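# Where the hair ties go

The drawer in our bathroom at Parthorpe held 50 hair ties when I finally emptied it, and I had bought a fresh card of them the week before. Some were plain elastic, some had the little metal join that catches, and a good share were the coiled plastic kind that look like an old telephone cord. There were also bobby pins, two broken claw clips and a key to a bike lock we no longer own.

Small things are the hardest part of any tidy-up. A couch has one place it can go. A hair tie can go on a wrist, a doorknob, a gearstick, the neck of a shampoo bottle or the bag of frozen peas, and in our house it has been in all of those.

I started writing about household storage for this magazine in May, and the letters that come in are seldom about wardrobes. They're about the bowl by the door, the tin on the fridge and the corner of the kitchen table where everything small gets put down. A reader in Buvonport wrote that her family had cleared 228 items off one windowsill. She sent the list, which ran to three pages and included a good deal of string.

## Start with a tray

The cheapest fix I've found is a shallow tray with low walls. A deep basket swallows things. In a tray you can see the lot at once, and when it's full it looks full, which is the signal to put things away.

I keep mine on the table, on top of the cloth, and do the sorting there. A patterned cloth is fine for meals but poor for finding a bobby pin, so a tray in one plain colour helps. Grey is good. White shows every bit of fluff. Avoid black if you're sorting hair ties, as most of them are black too. 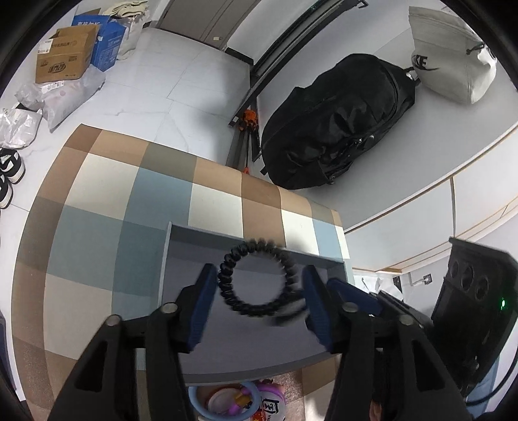 The coiled ties deserve a few words of their own. They came into our house when my daughter's swimming coach recommended them, and they've mostly pushed out the elastic ones. They leave less of a dent in the hair and they rinse clean under the tap. The trouble is that they stretch. After a few weeks of thick hair one can be double the size it was on the card, and people throw it out.

There's no need. Put the stretched tie in a cup, pour hot water from the kettle over it and leave it for a minute or two. Fish it out with a spoon. Ours have come back close to their first size, though not always evenly - one had a tight side and a loose side for the rest of its life. It still held a ponytail.

Before that, pull the hair off. It winds down into the coils and a quick tug won't shift it. Stretch the tie open between two fingers of each hand and work along it a coil at a time. It's a good job for the ads.

## What to keep them on

I've tried four holders. The first was a carabiner from the camping box, and it's still the best. Clip the ties on and hang it from a hook at the height of the shortest person who uses it.

The second was a cardboard tube from the Albers sewing shop, which held over 70 elastic ties but let the coiled ones slide off. The third was a timber mug tree from the market at Notmont. It looked nice and took up half the vanity. The fourth was a lidded jar, and the lid was on for one day.

If you have small children, keep the ties well out of reach of the high chair. They go in the mouth like everything else. The same goes for clips with little glued-on gems, which come off.

## How many is enough

We settled on a number by accident. I put twelve on the carabiner and shut the rest in a cupboard to see how long the twelve would last. By the end of the month we were down to five, and seven turned up in the next load of washing and the pocket of a raincoat. The cupboard supply hasn't been opened.

I now empty the tray on the same morning the bins go out. Hair ties go back on the hook, coins go in the jar, and anything I can't name gets one more week. The bike lock key is on its third.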